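Section 6: Seating the Parts on the Practice Board

If you've come straight from Section 5, your board should be screwed down and you should be able to lean on it a little without it sliding. If it slides, go back and do the mounting again. I know it's boring. I skipped it the first time I built one of these and chased the thing across the bench for half an evening.

I wrote this section for the Bustard board, the gray printed one we use in the beginner class at Tiston. If you have the older Jacobs layout the order is the same, but your recesses are a bit shallower and you'll want to go gently with the drive.

What you need on the bench

The practice processor, two memory sticks (one long, one short), a hard drive in its caddy, a soft cloth and a decent lamp. Put the lamp off to one side. Light from straight overhead washes out the ridges and you lose the edges of the slots completely.

Processor first

1. Wipe the socket area with the dry cloth. Printed boards shed little crumbs of plastic for the first few weeks and they love to collect in the corners.

2. Pick the processor up by its edges, metal side up. Try to keep your fingers off the top. It doesn't matter on a practice part, but it's a habit you want to have by the time you handle a real one.

3. Lower it straight down into the raised frame. Don't slide it in from one side.

4. Let go, then run a fingertip around the frame. The chip should be level on all four sides. If one corner is sitting proud, lift it out and start over – please don't press on it!

CAUTION: No force on the processor, ever. Genivaldo Miranda, who printed our first batch, had to redo 8 socket frames in one August because people (me included, twice) pushed down on a crooked chip and cracked the wall.
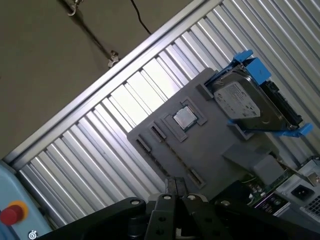 The processor step is the one that trips people up, and it's nearly always the lighting. A chip with a shiny metal top throws so much glare that you can't tell level from almost level, so move your head from side to side and watch the reflection change. Once you're happy with it, get your bearings for the rest of the board: the two narrow memory slots run alongside each other close to the socket, one longer than the other, and the hard drive has its own raised recess, with a small gray block beside it. I like the bright blue caddies for teaching. You can say "grab the blue rails" and everybody knows what to grab.

Memory sticks

5. Match the long stick to the long slot and the short one to the short slot. It sounds too obvious to write down, and I've still watched a whole table of people try it the other way.

6. Stand the stick upright between the rails and press with both thumbs, one near each end. Even pressure, and stop when it stops.

NOTE: There's no click on the printed slots. A real board has latches that snap, and newcomers keep pushing because they're waiting for the sound. Go by feel here.

Hard drive

7. Check that the drive is properly in its caddy before you bring it near the board. Give it a tiny shake. If it rattles, take it out and fit it again.

8. Hold it by the side rails, label up, with the connector end clear of your fingers. Set it down flat in the recess. Keep the caddy's tabs in the open so you have something to lift it by later.

CAUTION: A drive is heavier than it looks and will happily chew up the edge of a printed recess if you drop it in. Lower it all the way.

Taking it apart again

Go backward: drive, memory, processor. Hanneke Van Leeuwen rates our boards for 1,000 cycles in and out, and I can't say I've ever counted, but the one I teach on has been through a lot of classes and the rails are still fine. The slots wear before the socket does. If a stick flops over when you let go of it, that slot is done and you should ask for a new board (part 339 on the order sheet).

Wiring comes next, in Section 7. Leave everything seated if you're carrying straight on.

Related sections
Section 5: Mounting the Board
Section 7: Practice Wiring and Cable Routing
Care and Cleaning of Printed Parts
Notes for Owners of the Jacobs Layout

Vukerberg Bench Guides | Contact the workshop | Copyright Vukerberg, all rights reserved | Back to top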